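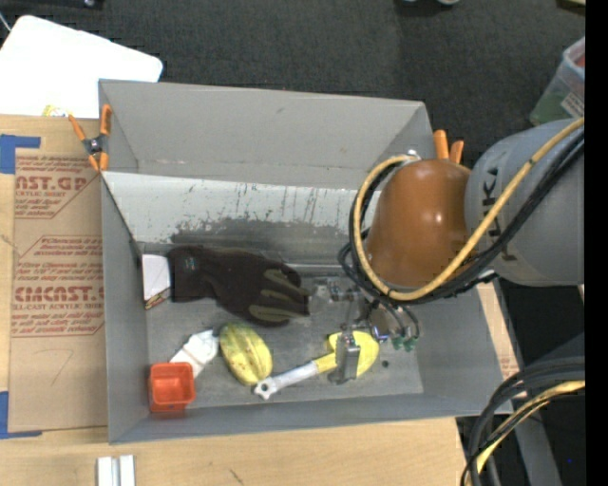
The bin cell in November, with the glove and the yellow squash-like item in the bin.

I promised to write how I look after this cell, so I do it now, before I forget the small things.

The bin must not move. Our arm goes in very close to the walls, and if the bin slides even a little, the finger touches the side. For a long time I used only tape marks on the table, and every morning I pushed the bin back to its place. Now I use spring clamps on the upper corners. They are cheap and they hold well, but I still check them before each run — one squeeze, one small pull.

The second thing is the hose and the cables. They go together along the arm and make a loop around the joint. If the loop is too short, it pulls when the wrist turns. If it is too long, it hangs into the bin and catches on things. I found my length by turning the last joint slowly to both ends, at up to 9 percent speed, with my hand near the stop button. It took me 60 minutes the first time.

Magdolna Erdős, my colleague at Varorero, taught me to look also at the small tube fittings. I push each one in with a finger and listen for air. Last month I changed one that was leaking, and the gripper closed normally again.

The inner wall of the bin is full of scratches. I do not paint it. I only wipe it with a damp cloth and write the run number in my notebook. Yesterday it was 808.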